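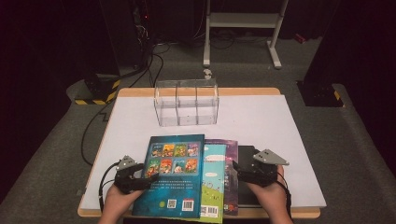
Picture books and the three-slot acrylic box, at the Starnlow open day.

I went to the Starnlow open day in January expecting to be sold something, and I was. The flyer promised "a new way to shelve the family library." What they had was a clear box with three compartments and a pile of children's books.

To be fair, the box is a decent box. It has no lid, the dividers are as see-through as the walls, and you can look straight through it to the white board underneath. Senthil Iyengar, who walked our group around, called it the Milero and said it had been through 63 versions. I asked what had changed since the first one. Mostly the corners, he said.

The books were a better choice than I expected. They had put out picture books, the kind with a barcode and a grid of little cartoons on the back, and left them in a loose heap the way a child would. Thin paperbacks are the hardest thing in the house to keep upright. They sag, they slide under each other, and the one you want at bedtime is always at the bottom.
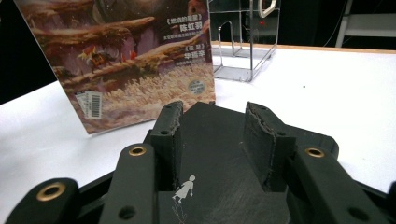 My doubts are about scale. Three compartments suit a kid with a handful of books. My sister's two have 200 between them, and I can't see her lining a wall with clear plastic that shows every fingerprint. When I said this, Colin Tindall from the sales side told me the starter set is "meant to be rotated." So somebody picks which books are out and puts the rest in a closet. We already do that with a cardboard carton.

He also told us Flarkitz had ordered 4,000 of them. Maybe so. There was no price sheet on the table, and my question about cost got me a brochure.

The Varghese room next door had plain shelf dividers, and I spent longer there than I'd planned. Coffee was gone by 2. Parking is behind the building, and the sign for it faces the wrong way if you come in from the highway.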